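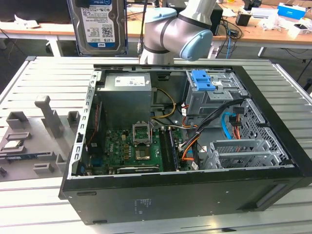
Yasir Lodhi has run the repair night in Flillgate for 12 years and still can't get anyone to read the sign. "It says small appliances," he says. "In July a bloke brought a ride-on mower." Computers are welcome, and people are mostly calm about them until the side panel comes off and they meet the yellow and black cables. "Then they whisper, like it's surgery."

Toasters are the real trade. He charges 2 dollars, or a biscuit. 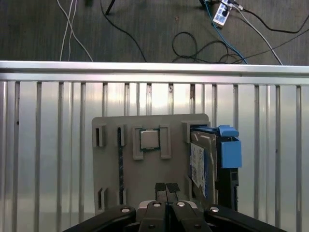 Grey board on the ribbed aluminium bench.

His own kettle has been broken since winter. "I know a fellow," he says darkly, "but he's always booked."

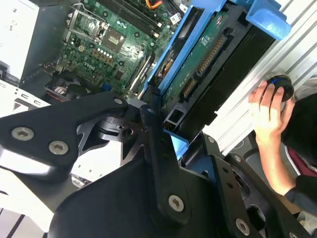 The Daststead night closed last year, so the queue has grown to almost 50. Lodhi would like a second evening — his wife would like him home by 6. "We're in talks," he says, and goes back to somebody's toaster.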